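이번 주 잡담: 그래서 설거지는 언제 해 준대요?

지난 호에 로봇청소기 얘기를 썼더니 답장이 꽤 왔어요. 제일 많았던 질문이 "바닥 말고 부엌은요?"였습니다. 저도 그게 제일 궁금해요! 저녁 먹고 싱크대 앞에 서면 매일 같은 생각을 하거든요. 공장에서는 로봇이 차를 조립한다는데 왜 우리 집 냄비는 아직 제가 닦고 있을까요.

마침 Mottram에서 작은 부품 공장을 하는 Dennis Fothergill 씨와 통화할 일이 있어서 물어봤어요. 그 공장에는 Malteneck이라는 포장 로봇이 한 대 있는데, 똑같은 상자를 한 번에 500개씩 쌓는 일은 군말 없이 해낸대요. 그런데 상자 하나가 살짝 찌그러져 들어오면 바로 멈춰 버린다고 해요. 그러면 사람이 가서 상자를 빼 주고, 다시 버튼을 누르고, 커피 마시러 가고(이건 Dennis 씨 표현입니다). 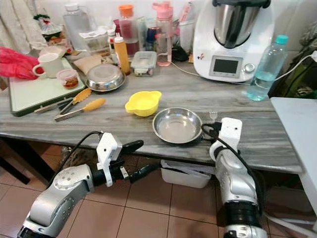 부엌일이 어려운 건 힘보다 종류 때문인 것 같아요. 공장 상자는 전부 같은 크기인데 집 조리대에는 같은 물건이 둘 있기도 힘들잖아요. 집게만 해도 하나는 머리 쪽이 주황색이고 하나는 손잡이 쪽이 주황색이라, 색만 보고 잡으라고 하면 엉뚱한 데를 잡기 딱 좋아요. 안쪽이 번쩍번쩍 비치는 스테인리스 볼도 골칫거리라고 들었어요. 카메라로 거리를 재는 기계는 반사되는 면에서 자주 헷갈린다고 하더라고요. 투명한 포크나 뚜껑 덮인 투명 반찬통은 또 어떻고요. 저도 안경을 벗으면 투명한 건 잘 못 찾으니 기계한테만 뭐라 할 일은 아니네요.

Dennis 씨의 딸 Kirsty Fothergill 씨는 Josura라는 동네 공방에서 로봇 팔을 만지는 분인데, 전화기를 넘겨받아서 한참 얘기해 주셨어요. 컵 하나를 옮기는 동작을 51번 시켜 봤더니 성공이 30번이었대요. 저는 "와, 절반이 넘네요!" 했는데 Kirsty 씨는 한숨을 쉬시더라고요. 하긴 저녁마다 컵이 그 비율로 무사하다면 저희 집엔 컵이 남아나지 않겠죠. 게다가 컵 자리를 조금만 바꾸거나 옆에 비닐봉지를 하나 두면 성적이 또 달라진다고 해요. 비닐봉지가 그렇게 싫대요. 잡을 때마다 모양이 바뀌니까요.

그래도 저는 기대하는 쪽이에요. 식기세척기도 처음엔 다들 사치라고 했다는데 지금은 우리 Tikivthorpe 이웃들도 많이 쓰시잖아요. 식탁에서 그릇을 걷어다가 세척기에 넣어 주는 것까지만 해 줘도 저는 당장 줄을 설 겁니다. 눌어붙은 냄비는 제가 할게요, 진짜로요.

Kirsty 씨가 9월에 공방 문을 열고 시연을 한 번 하신다니 저도 구경 가려고요. 혹시 부엌일 중에 이것만은 제발 기계가 가져갔으면 좋겠다 싶은 게 있으면 이 메일에 답장으로 보내 주세요. 제 몫으로는 행주 삶기를 이미 적어 놨습니다.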